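A thread on toilet leakage, hard water and what a meter can and can't tell you. Mostly dull. Written up from my notes for the building in Rostden, September 2020.

A dual-flush cistern has two water paths that matter. The fill valve lets water in from the main. The flush valve holds it back from the pan. Either can leak, and they leak for different reasons.

The old siphon design had no seal below the water line, so it could not drip into the pan in the same way. Its failure was a split diaphragm, and you noticed because it took four goes to flush. A drop valve fails the other way. It still flushes perfectly well and leaks between flushes.

The leak is usually a film down the back of the pan. You will not hear it. You may not see it either, particularly under a warm white light. A dry square of toilet paper pressed against the back of the pan, well after the last flush, shows it straight away.
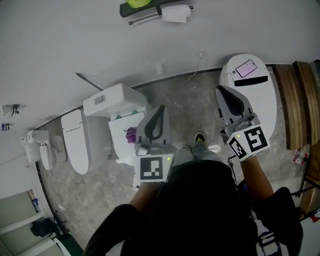 Issue 192

The number is for those following the pumps-and-pipes newsletter, where the longer version went. The thread has the corrections.

Meter readings. Same flat, same two occupants, two periods of equal length. First period, before any work: 3,187 litres above the previous winter's baseline. Second period, after the seal was changed: 2,195 litres above the same baseline.

So the seal accounts for just under a thousand litres, and a large remainder is still unexplained. I had expected the seal to be most of it. It was under a third.

The remainder was the fill valve. The float was set slightly high and the water was going over the internal overflow, which discharges into the pan. From the outside it looks identical to a leaking seal. Changing the seal does nothing for it.

To tell them apart: shut the isolating valve, mark the water level inside the cistern in pencil and leave it overnight. If the level drops, suspect the flush valve. If it stays put and the trickle has stopped, suspect the fill valve.

Check the isolating valve really shuts. Ours was a slotted one that had not been turned for years and passed a little water when closed. That cost me two nights of useless results.

On hard water. Scale does not need to be thick to matter. A rough patch on the seat where the rubber closes is enough, and you feel it with a fingertip before you see it.

Siltine is what the previous plumber had been using on the seats. It lifts scale reasonably well. The rubber I took out had gone tacky on one face, and I would not leave any descaler in a cistern for longer than it takes to wipe the seat and rinse.

Plain citric acid in warm water did the same job on the part I removed and soaked in a bowl. Slower. Rinse it, dry it, refit it.
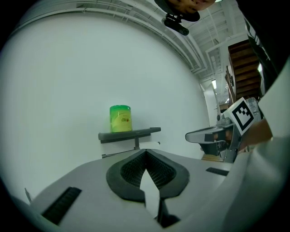 Seals are not as interchangeable as the packets suggest. The Tranosach valve takes a flat washer with a small lip on the inner edge. The pattern sold as a universal fit has no lip and sits very slightly proud. It sealed for a few days and then did not.

The Lâm valve uses a plain washer and is more forgiving. It also unclips with a quarter turn, so there is no need to take the cistern off the wall. If choosing a new one, ask how the seal comes out before asking anything about flush volumes.

Flush volumes, since they always come up: the small flush saves water only if people can tell which button it is. On ours the two buttons were nearly the same size. The previous tenants had been pressing both.

Meter resolution. Many domestic meters will not register a very slow flow at all, so a still dial is weak evidence. A dial that creeps with everything off is strong evidence. Read it late at night and again before anyone is up.

If you have a water softener, shut off its supply for the test — regeneration overnight can use enough to swamp the figure you are after.

Correction to the post on baselines: the winter baseline ran to the end of April, so it includes a few weeks of someone watering pots on the balcony. The true baseline is a bit lower and both excess figures should be a bit higher. The difference between them does not change.

Someone asked whether any of this is worth doing at an excess of 2,000 litres. On a metered supply the washer costs less than the water. On an unmetered one you are doing it for the pan, which stains in a stripe wherever the film runs.

Next: pressure-reducing valves, and why the fill valve in the flat upstairs sings.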